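Apuntes del módulo 3 — Del brazo en el banco a la mesa del comedor

Si venís del módulo 2, ya tenéis el brazo atornillado, los servos calibrados y (espero) la fuente en una caja cerrada y no colgando de dos cables como la mía durante todo agosto. Ahora toca lo divertido: enseñarle a preparar una bandeja de café. Taza, plato, servilleta. Parece una tontería de tarea y a mí me ha comido más horas que todo el montaje mecánico junto.

Mi brazo se llama Kubiak, lleva pinza de dos dedos y corre con la controladora Olonitz que montamos en el taller compartido. Si usáis otra placa no pasa nada, lo que sigue vale igual, solo cambian los nombres de los comandos.

## 3.1 Primero lo haces tú

Antes de escribir una sola línea de código, haced la tarea con las manos. Muchas veces, despacio y mirando desde arriba, que es desde donde va a mirar la cámara del robot. Yo lo hago en la mesa del comedor, con el mantel puesto, ¡porque ahí es donde quiero que funcione! En el banco del taller todo salía de maravilla y luego en casa el detector de bordes se volvía loco con la tela.

Fijaos sobre todo en cómo cogéis la taza. Yo voy al asa con el pulgar y los dedos, casi sin pensarlo, y eso para una pinza de dos dedos es un agarre bastante feo. Apuntad dónde queda la mano respecto al borde, porque ese hueco es el que luego le falta siempre al brazo.

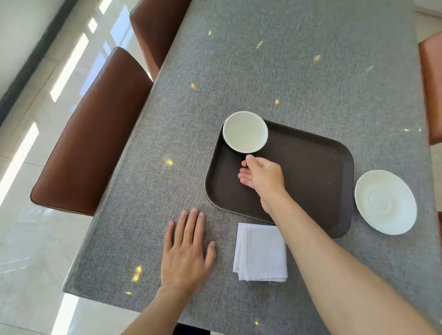
*Agarre por el asa, con la taza en la esquina de la bandeja. El plato y la servilleta siguen sobre el mantel.*

Una cosa que me costó entender: la mano izquierda también cuenta. Si la dejáis apoyada y quieta en el mantel, sabéis que la tarea se puede hacer con una sola mano, y por tanto con un solo brazo. Si os descubrís sujetando la bandeja, mala señal — tocará fijarla con algo o comprar otro brazo.

## 3.2 Partir la tarea en trozos

Mi lista, tal como está en el cuaderno:

- taza a la esquina superior izquierda de la bandeja
- plato a la derecha
- servilleta doblada delante, hacia el centro
- mano fuera y foto final

Cada trozo se graba por separado. Yo uso Bavine, el programita de etiquetado que hicimos en el taller, y guardo cada intento con su número. Llevo 39 buenos y 17 que he tirado a la basura, casi todos con la servilleta de protagonista. La tela no se porta como un objeto rígido: si la pinza la coge por una sola capa, se abre entera y adiós al cuadrado. Cogedla por el lado donde se ven los dobleces, con todas las capas dentro, y apretad más de lo que os pide el cuerpo.

Con el plato el problema es otro. Es plano, está casi pegado al mantel y los dedos de la pinza no entran por debajo. Probé unas puntas finas impresas en casa (el archivo se llama Kanen, está en la carpeta común) y mejoró mucho, aunque hay que bajar la velocidad al tocar la mesa o se doblan.

## 3.3 ¿Cuándo está terminada?

Aquí discutimos bastante en el taller. Mi criterio es flojo a propósito: las tres cosas encima de la bandeja, la taza de pie y la servilleta todavía doblada. Si el plato asoma un poco por el borde, lo doy por bueno. Al principio exigía que todo cayera dentro del rectángulo y me pasaba las tardes repitiendo intentos que cualquier persona habría aceptado con su café y tan contenta. 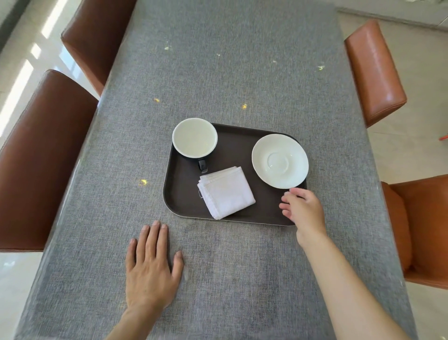 Para comprobarlo de forma automática comparo la imagen final con una máscara de la bandeja. El color ayuda un montón, marrón oscuro contra blanco, así que basta un umbral sencillo. Lo que no ayuda es el sol: con la luz entrando de lado, el suelo brillante me mete reflejos en la máscara y el programa ve platos donde no los hay. Recortad la imagen a la mesa antes de umbralizar y os ahorráis el disgusto.

Mi área mínima para aceptar una mancha como objeto es de 1633 píxeles, y cualquier cosa más pequeña la ignoro. Ese número es de mi cámara y de mi altura de montaje, no lo copiéis tal cual. Sacadlo midiendo la taza, que es lo más pequeño de las tres cosas en mi juego de café, y restadle un margen.

## Para la próxima sesión

Traed vuestros intentos grabados, los buenos y los malos, y la lista de trozos escrita a mano o como queráis. Yo llevaré la bandeja y las puntas de repuesto. El que tenga ya la pinza montada que la traiga con el cable largo, que el enchufe del taller sigue estando en la otra punta.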